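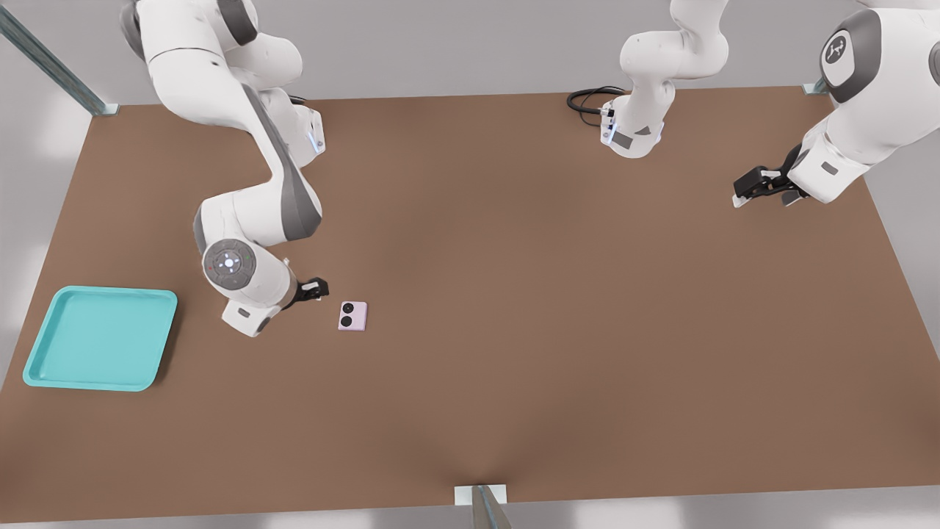
Budget for a two-arm bench cell, what am I missing?

Posted by Lizeth Tello, 12/10/2018

We pack small parts into trays by hand and want to try two arms on one table. I have the layout in simulation and it runs fine there. My boss wants a full cost by the end of the month and all I have is the price of the arms and the two-finger grippers. What else goes on the list? And do we need the second arm from day one? The quote from Jullari is good for 40 days.

Segundo Ayala
Set aside 50 percent on top of the arms and grippers. Ours went to these:
— table and frame, bolted down
— safety scanner and the risk assessment
— spare gripper fingers (we wore through 6 pairs the first year)
— cable management, which we forgot
— training for two people
Check the power at that spot before you order. We paid an electrician twice. Also ask Jullari if the controllers are in the quote, ours were listed separately on page 3.

Yhon Huamán
just get one arm and see

Fidelina Grajales
I'd buy one arm but pay for the full table now, with the mounting points for both. Moving a base later means teaching every position again. We did it that way in September and the second arm goes in next year.

Your simulation is good for reach and for whether the arms get in each other's way. I wouldn't take cycle times from it. Ours came out 10 seconds slower per tray on the real bench, mostly from flat parts that the fingers couldn't get hold of. Ask for a loan gripper and try it on your thinnest part before you sign anything.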